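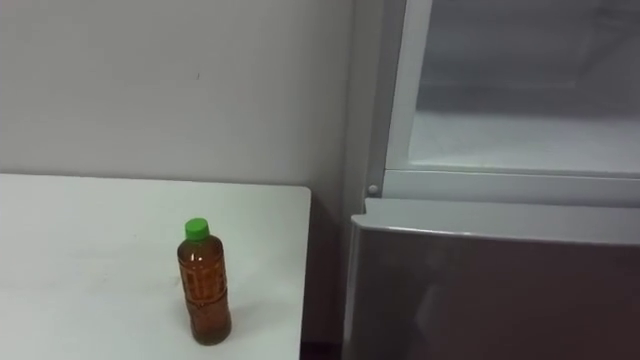

Bench setup for the fetch bot. Tea bottle, white table, fridge on the right.

Thread on where the build stands. The short goal: the robot drives to the table, picks up one bottle, and drives back with it. The long goal is the fridge, and I'm not there yet.

The base is a used Irncombe cart drive I bought in March. Two powered wheels, two casters, and a deck big enough for the battery and the computer. It came with one dead motor controller. I replaced both so they would match.

Arm is a kit from Oltden. Five joints plus the gripper. The instructions were fine until the wrist, where two of the drawings show the same bracket facing opposite ways. I built it the wrong way first. If you have this kit, the flat side goes toward the elbow.

I'm building it in the shared workshop on the ground floor of my building. The table and the fridge in the kitchen corner are my test area. I get the corner in the evenings as long as I put everything back.

Why a bottle: it's tall, it's round, and it stands up by itself. The ribs and the narrower middle give the fingers something to sit in. A straight-sided can slid down through the grip on almost every try.

A full bottle is harder than an empty one. The empty ones tip over if a finger touches them early. The full ones stay put, but then the arm sags when it lifts. I tune with full bottles now and check with empties at the end.

The green cap helps a lot. I find the cap by color first, then look below it for the body. Clear plastic with tea in it against a pale wall is OK in good light and bad in poor light. The cap works in both.

It also means the robot can't find a bottle with a white cap. I know. That's on the list.

Finding the table edge was more work than finding the bottle. White top, off-white wall, and the line between them is faint. The right edge is easy, it drops into the dark gap next to the fridge. So I start from that corner and work left.

The scuffs on the tabletop gave me false hits for a while. The code took gray smudges for shadows and went looking for objects that would cast them. I raised the threshold and that stopped.

Numbers so far. 239 logged grab attempts since I started keeping a log. Early ones were mostly misses and I didn't sort them by cause, so I'm not going to post a success rate. I started writing down a cause for each miss this week.

Most common miss: gripper closes too soon, in front of the bottle. The depth reading comes back too far forward on the shoulder, where it curves. I now take depth from lower on the body and ignore the top part.

Second most common: the cart rolls while the arm is reaching. The casters settle and everything shifts by a few millimeters. I added a short wait after the cart stops. Ugly, but it works.

Battery is a 40 amp-hour pack from Sjöberg. More than it needs, and the weight helps keep the cart from tipping when the arm is out. It sits at the back of the deck, opposite the arm.

Frame rate is low because I run everything on the computer on the cart. I tried sending video to my desktop over the workshop wifi and the lag was worse than the slow processing. Went back.

About the fridge. The lower door has a lip along the top that I'd like to hook instead of gripping. I printed a hook that bolts to the outside of one finger. It fits over the lip by hand. I haven't run it with the arm yet.

The metal finish on that door is a problem for the depth sensor. It picks up reflections and reports holes. I may put a strip of matte tape on it during tests, if the other people who use the fridge don't mind.

Software is a mess of scripts, 3,000 lines, and I'd guess a third of that is old grab code I don't call anymore. I'll clean it up before I share it. Please don't ask for it as is.

Next: two bottles on the table, pick the closer one. Then the white cap. Then the hook.

Someone asked about the name. It's Astby. It was written on the box the cart came in.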